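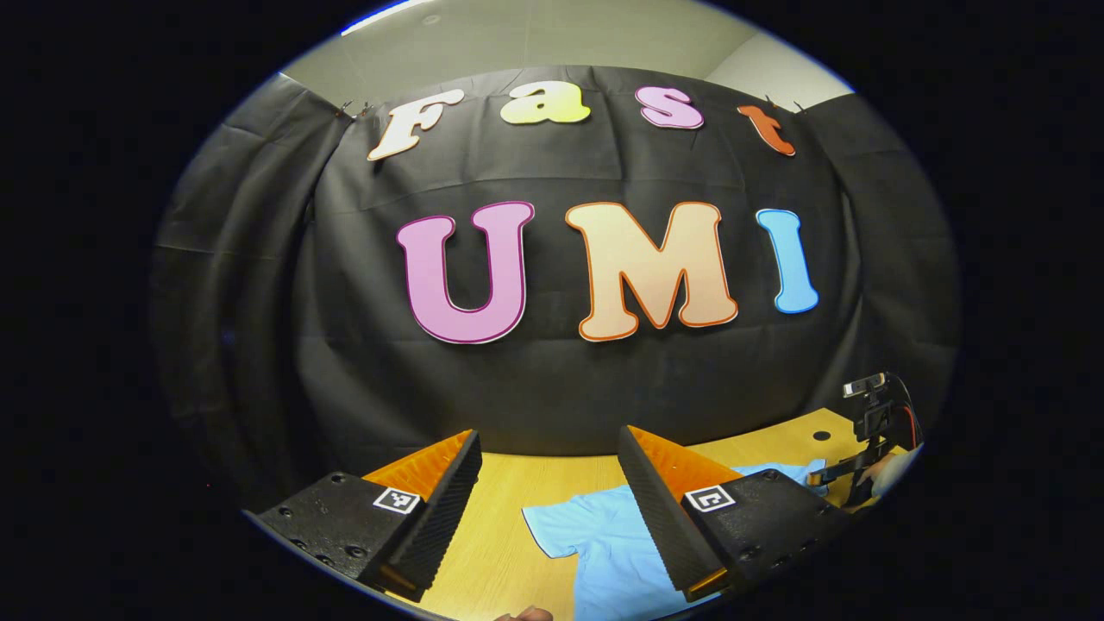
Unit 5: Folding and Presenting Garments

Course handout, Rowlands Textile Care, Level 1

You will need for the practical
A clear table at hip height
A T-shirt, light or mid-coloured, so that creases show
A folding card (ask at the stores hatch)

5.1 The work surface

Wipe the table before you start and dry it with a clean cloth. Run your palm over the wood and along the edges. A rough patch will pull a thread in jersey very quickly. Some tables have a hole in the top for cables. Keep drawstrings and loose labels away from it.

A dark cloth hung behind the table helps when a folded garment is judged from the front. In the light blue T-shirt set-up the cloth is black and clipped along its top edge, with the letters fixed on it in two rows, "Fast" over "UMI". Loose folds in a hanging cloth do no harm to the garment, but for the assessed display you should steam them out.

5.2 Laying out

Put the shirt face down with the hem towards you. Smooth from the middle outwards with flat hands. Do not drag the fabric by the hem, which stretches it. Bring both sleeves out to their full width and check that the side seams run straight. On cheaper shirts the seams twist after washing. If so, follow the shape of the shirt and ignore the seam.

5.3 The Pristitz fold

1. Place the card in the centre, its top edge level with the collar seam.
2. Fold one side over the card and lay the sleeve back on itself.
3. Repeat on the other side.
4. Slide the card out towards the hem.
5. Bring the hem up to the collar in two equal turns.
6. Turn the shirt over and square the collar with your fingertips.

The Potach fold is the same up to step 4 but finishes in three turns. It gives a narrower packet and suits drawers. We use it in Unit 7.

5.4 Common faults

Collar off centre: the card was placed crooked.
Bulge on one side: the sleeve was not laid flat.
Hem showing at the front: the last turn was too short.
Ridge across the chest: the card was pulled out too fast.

5.5 Before next session

Fold 5 shirts at home and bring one in. Read the Grivmont notes on knitted cotton, section 3.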